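Friday evening at robot club

I've been going to the robot club at Gikside since September and still haven't written anything about it, so I'm putting some notes down before I forget them.

We meet on Friday evenings. There are five of us in my group, and our arm is called Eva. The task this term is sorting by colour, red from green, and we get three attempts in front of the other groups at the end. 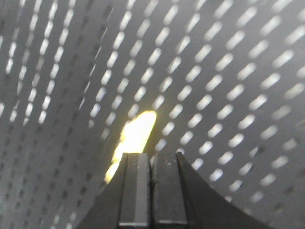 Fingers closed, close up to the metal.

Most of my evening went on the wrist camera. Our code picks a colour well enough when the arm is still, but as soon as it moves the edges smear and the numbers jump about. I tried a shorter exposure, then gave up and added a pause before each reading. It costs us two seconds a go.
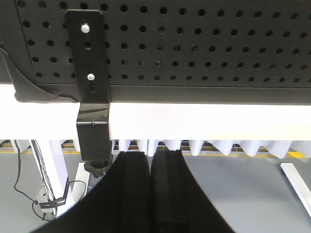
The other group, who call themselves Heffernan after somebody's old school, don't pause at all. They take four readings on the move and throw out the odd one. I might copy that next week.

I also rewrote the part that decides when to close the fingers. It was one long function and I could never find anything in it — now it's split up and I can test each bit on its own.
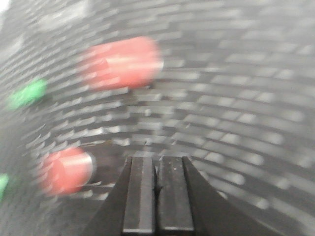 The end of term task comes from Vundska, the handbook the club works from. It says to start with one colour and add the second later. We did both from the start and I think that was a mistake.

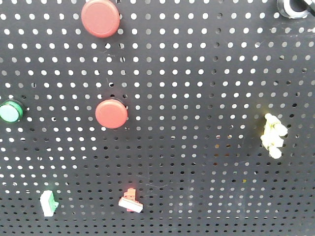
Our colour thresholds need doing again before the next session. Red has been fine all term. Green is harder, as the round button is a pale mint in the middle with a much darker ring, and one setting doesn't suit both. The small blocks are part white as well, so I want to ignore white altogether and see what's left.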